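Chapter 4: Buying for the Shelf
Sun 21 April
By Donal Hegarty

A small food store makes most of its mistakes before a single customer walks in. The owner orders too much of one thing and too little of another, and the money that should pay next week's bills sits in the back room in cardboard boxes. In this chapter we look at how a store decides what to buy, how much of it, and how often.

We will follow one store through the chapter. Catham Corner Market opened in December on the ground floor of an apartment building. Its owner, Boris Zupan, had worked in restaurants but had never run a shop. His first order came from a wholesaler called Metilus and cost $3,689. He chose the goods by walking through the warehouse and picking what he liked.

By the end of the first month the store had run out of milk, bread and eggs several times. It still had nearly all of its olives. The sales for that month came to more than the first order had cost, and Zupan took this to mean that things were going well. They were going less well than he thought. Goods that had cost him $1,234 were still unsold, and a second order was already due.

Stock that has been paid for and not yet sold is called inventory. Inventory is an asset, and it appears that way in the accounts, but it cannot be used to pay rent. The longer an item stays on the shelf, the longer the cash spent on it is out of reach. Food has a further problem in that it goes out of date.

Drinks are a useful place to begin. They sell all year, they keep fairly well, and most customers already know what they want when they reach for one.
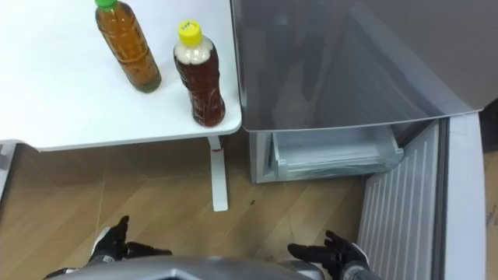
Reading time: 8 minutes

Two bottles of drink can take up much the same room on a shelf and earn very different amounts. Suppose the first is bought for $1 and sold for $2, and the second is bought for $1 and sold for $1.50. The first has the higher margin. If the store sells one of the first each week and ten of the second, the second earns $5 a week and the first earns $1. Margin tells you what you make on each sale. It does not tell you how many sales there will be.

The number of times a store sells through its stock in a given period is called turnover. A store owner needs both figures. Zupan had been looking only at margin, because it was printed on the Metilus price list.

In his second month he changed suppliers for part of the order. Papadopoulos, a smaller wholesaler, charged slightly more per case but delivered twice a week and accepted small orders. He kept Metilus for canned goods and paper products. He also stopped buying Dusora crackers by the pallet.

The next section explains how to work out turnover from a sales record and a stock count. Students who have not kept a stock sheet before should read Chapter 3 first.

Key terms: inventory, margin, turnover, wholesaler, reorder point

Comments

mkl_teach: I use this chapter with my evening group. The olives always get a laugh. Could you add the full stock sheet for the second month?

R. in Year 1: is reorder point explained later? it's in the key terms but I can't find it in this part

pantryshelf: My parents had a store like this and bought from the warehouse the same way. We ate a lot of canned soup.

mkl_teach: @R. it's in the section after turnover.

We use cookies to remember your place in the book. By continuing to read you accept our cookie policy. Sign up for our newsletter to hear when new chapters are posted.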